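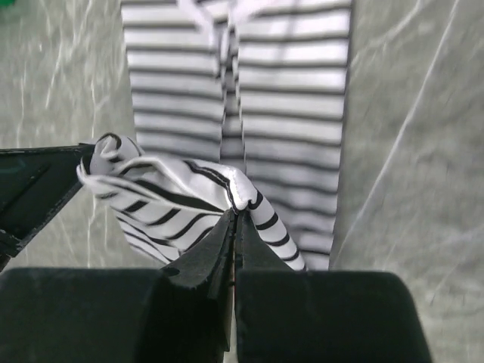
TRANITZ, 02/10/2019 – The Tranitz County Prosecutor's Office announced that a grand jury has returned an indictment in the Wonlow Storage burglaries. The indictment contains 4 counts of burglary and one count of receiving stolen property.

The break-ins took place in July at the company's lot on Krawczyk Road. Tenants reported losses that included hand tools, two bicycles and $2,938 in cash. Sheriff's deputies later recovered some of the property at a home in Ullatano Township.

"Several of these tenants had most of what they own in those units," said Prosecutor Ifeoma Idahosa. "We will ask the court for full restitution."

The defendant is being held in the county jail. An arraignment date has not been set. An indictment is only a charge – the defendant is presumed innocent unless proven guilty in court.
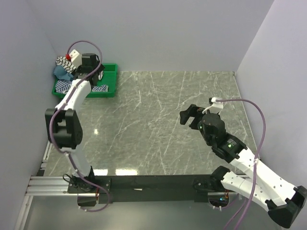
Claiming Recovered Property

Tenants who filed a report may call the property room at extension 1296. Bring a photo ID and a copy of the rental agreement. Serial numbers or receipts are helpful but not required.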